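The man at Górecki had told Evanthia Kourkoulas that the road to Sternunmont was the prettiest in the district. He had also told her the tyres were new, and she had looked at the tyres.

"Fifteen minutes," he'd said. "You can't miss it."

She had been driving for longer than that. Nevier had come and gone, a church and a shut bakery, and after it nothing but grass and white lines. Her aunt's letter promised a house with a view and 600 apple trees. Her aunt had once promised her a pony.

The sun stood straight in the windscreen and she pulled the visor down, for all the good it did.

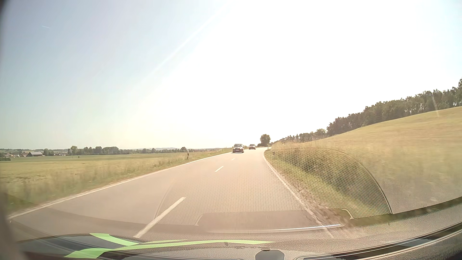
She wondered who would leave Sternunmont at this hour, and why. People going to work, probably. Or other nieces — she wouldn't put it past the old woman to have written to all of them.

She kept to her side of the road and began working out what she would say about the pony.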